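Teaching a shared-workshop arm to clear a bin, part 3: setting up the picking area

If you followed parts 1 and 2, your arm is bolted down, homed and able to open and close its gripper on command. Now we get to the fun bit — giving it something to pick up!

What you need

A rigid bin with one low side
Two bar clamps
Flat boards or stiff card to go underneath
Coloured tape
A handful of objects you don't mind dropping

Fix the bin first. Put it well inside the arm's reach, clamp it at two corners and give it a good shove. If it slides, clamp it again. Ours crept 21 mm over one evening before Lorena noticed, and every pick after that landed short. Once it's solid, put a tape cross on the bench beside it and touch the fingertip to the cross at the start of each session. Write down the position the controller gives you.

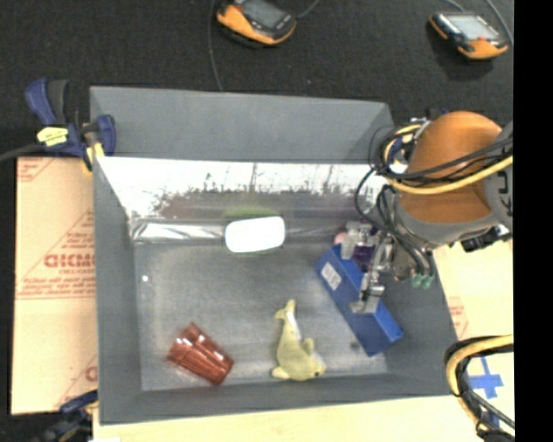 Choosing objects is where most people go too easy. A bin full of identical cubes will have you grinning on day one and tearing your hair out the first time somebody drops in a sock. Mix your shapes and your surfaces from the beginning. A long box like the blue one under the gripper is a lovely starter, with straight sides to close on, while the plush dolphin squashes and the see-through red tumblers are a proper test for any depth camera. Shiny sheet is harder still, so save it until the box is going well.

Next, set your heights. Bring the open gripper down slowly over the bare floor of the bin until a sheet of paper just drags under the fingertips, then save that as your zero. Our travel height is 206 mm above it, which clears the walls with a box in hand. Yours will depend on your bin.

Now the cables. Run the wrist through its full turn by hand, with the power off, and watch every loop. You want slack at the joints but nothing that can hook over the rim. Uriel likes to do this twice — so do I, after losing a connector in December.

Start at low speed and do 30 picks of one object before you add a second. Keep a hand near the stop button and jot down each miss with a word or two on why. Santino's script for sorting those notes is in part 4, along with the settings we use for soft things.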